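The Remlow Ferry

Poppy Dobson got to the slipway at 6 in the morning and the ferry was already on the far side. She could see its lamp. She put her bag down on the wall and waited.

Her aunt had left her the house at Jiston and everything in it, and a letter saying that the clock was to go back to Foulkes. The letter did not say whether Foulkes was a person or a shop. Poppy had asked at the post office, where they told her it was a farm, over the water, past Remlow, and that she would want the early boat because the late one didn't run when the tide was wrong.

The clock was in the bag, wrapped in two towels. It had stopped years ago. She remembered it on the shelf above the bread bin, always saying twenty past four, and her aunt setting the table by the radio.

The ferry came over slowly. Asanka Dissanayake tied it up and looked at the bag.

"Heavy?" he said.

"Not very."

"It's four pounds, and the same coming back. You can pay me coming back."

She sat near the front. There was one other passenger, a man with a sack of onions, who slept. Halfway across Asanka asked where she was going and she told him.

"There's no one at Foulkes now," he said. "They sold up. The land went to the Porkora people and the house is shut."

"When?"

"Before my time on the boat. My wife's mother used to clean there."

Poppy thought about this until they reached the other side. The man with the onions woke up and got off. She stayed where she was.

"You can still walk up," Asanka said. "It's a good path as far as the gate. I go back at noon."

So she walked up. It took almost an hour. The hedges had not been cut and the lane was soft at the bottom. At the gate she put the bag down again and looked at the house, which was smaller than she had expected, with a slate roof and boards over the lower windows. There was a porch. Under the porch was a shelf, and in the dust on the shelf there was nothing at all.

She unwrapped the clock. On the back, where she had never looked, someone had scratched a name with a pin. It was her aunt's first name, and under it another one, Edwin, in the same hand.

She stood there for some time. Then she wound it, which she had not thought of doing before. It ticked for a bit and stopped. She wrapped it in the towels and put it back in the bag.

Asanka was eating a sandwich when she came down to the boat. He moved his coat so that she could sit.

"No luck?" he said.

"I'm keeping it," said Poppy, and gave him 8 pounds.

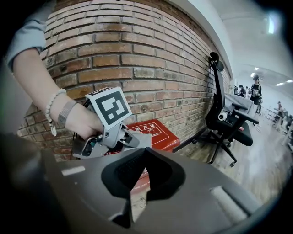

Marian: I liked this, but I wanted to know more about Edwin. Did the aunt ever take the ferry herself? I read it twice looking for a hint and I think the bit about setting the table by the radio might be one.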